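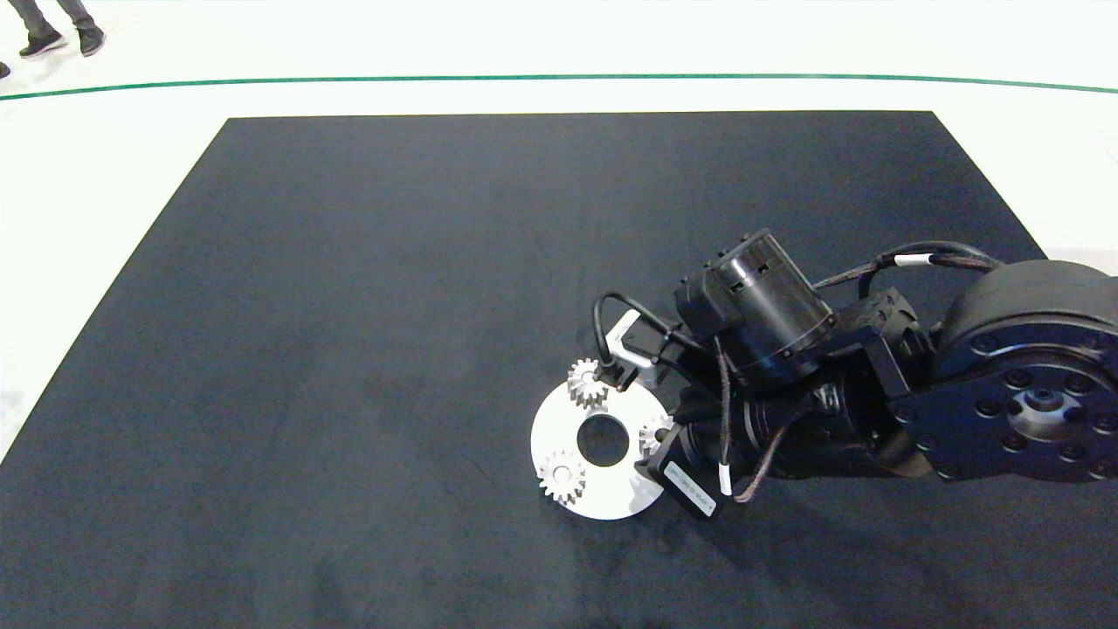

Ticket 51 - Rikine gear set, small gear goes tight against white disc
Site: Brurkadby, floor area with the black mat
Status: open, waiting on parts
Opened: Sun 5 April

Problem as reported
Small spur gear won't sit cleanly with the big white disc. Goes on fine by hand, then tight spot once per turn. Lets go again, then tight again same place. Faint tick with it. Was all right last month, same set, nothing swapped that we know of.

Wanted: smooth turn all the way round, no tick.

What's been tried

1. Wiped everything down. Dry cloth first, then cloth with a bit of washing up liquid, then dry again. Tight spot still there. Black mat wiped too, it picks up every smudge going and some of the marks at the near end just don't shift. Left them.

2. Checked nothing under the mat. Lifted both far corners, ran a hand under. Bit of grit, swept out. Floor feels flat. Mat goes back down short of the green line, don't let it creep over the line, people walk there.

3. Turned the gear round on its axle and tried again. Tick moved with the gear. So I thought gear. Then turned the disc a quarter and the tick moved as well, so now I dont know. Could be both.

4. Swapped axle for the spare out of the Girkoma box. No change. Put the old one back, spare is in the box, please leave it there.

5. Pulled the gear and looked at the teeth under the lamp. Couldn't find a burr. Ran a fingernail round, nothing catches. Front edges are chamfered so it's easy to think you've felt something when you haven't. Bore looks bright and clean.

6. Looked at the disc next. Grey scuffing along the lower edge, by where the gear teeth meet it, and a soft grey smear up towards the left. Scuffs could be old. Metal on the teeth nearest the disc is duller than the rest as well. My money's on the two rubbing.

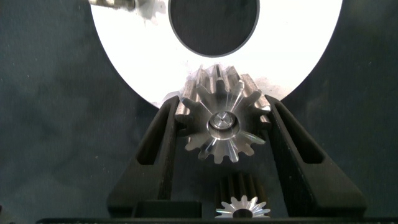
7. Tried a paper shim to hold the gear off the disc. One sheet, better. 2 sheets, tick gone but gear wobbles, no use. Back to one sheet for now.

8. Measured gap with feeler gauges, front and back. Not the same. Didn't write the numbers down, sorry, will redo.

Where it's at
Usable with the paper shim if you go slowly. Don't force it past the tight spot, back off and come at it again. No oil please, someone oiled the last set and it went everywhere and the mat was slippery for days.

Parts
- replacement disc, asked Takagi, they say about 5 working days
- thin washers, ordered same time, pack of 16
- gear: not ordering yet, want to rule the disc out first

Still to do
- redo gap measurements and put them in here this time
- mark disc and gear with pencil at the tight spot so we can tell which one it follows
- fit washer in place of paper when they turn up
- check the other Rikine set for same scuffing, its on the bottom shelf, lid is taped

Update, same ticket
Pencil marks done. Tight spot lines up with the mark on the disc every time bar one. Leaning disc. Leave open till the new one's fitted, if it still ticks in May we send the lot back to Girkoma.

Brurkadby workshop desk | Contact us | © Brurkadby | Back to top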